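Garment Care and Handling
Week 5 handout: Folding a printed T-shirt
Room 405

Welcome back! Folding looks like the dullest topic on the schedule and it's one of my favorites to teach, so bring a shirt you really wear (the softer and floppier the better).

Terms for this week
Body – everything below the armholes.
Fold line – where you want the cloth to turn.
Crease – where it turned, whether you wanted it or not.
Face – the side the customer sees. On a printed tee, the side with the print.

Start from a bunched shirt, please. Anyone can fold one that is already lying flat! Find the shoulders first, pinch both seams, lift, and let the weight of the hem pull the body straight. Lay it down and sweep outward from the middle with flat hands. Look at where the lettering sits before you choose a fold line, and keep thick lettering off the fold if you possibly can.

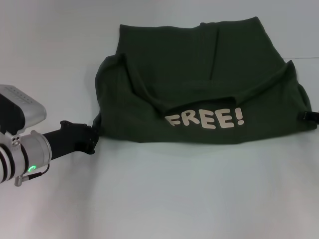

Celeste Esteves asked whether a dark shirt should be folded inside out to keep lint off the face. For long storage, go ahead, I do it myself. For a shelf, no – the print is how people find their size and style, and they will unfold the whole stack looking for it.

The order I use: face down, one side in to a third, sleeve back on itself, other side the same, hem up to just under the collar, then in half. Turn it over and check that the word reads straight. If it leans, your first side fold was wider than your second. Undo both!

Cotton jersey forgives nearly everything. Heavy fleece doesn't, and we'll get to that in October along with knits.

Practice: 30 shirts before next class, mixed sizes. Time the first and the last and write both down. Taras Hnatiuk has the folding boards from Curketti if you want to compare board and hand – try both, the difference in the sleeves is lovely to see.

Reading: the Osei packet, shelf section only.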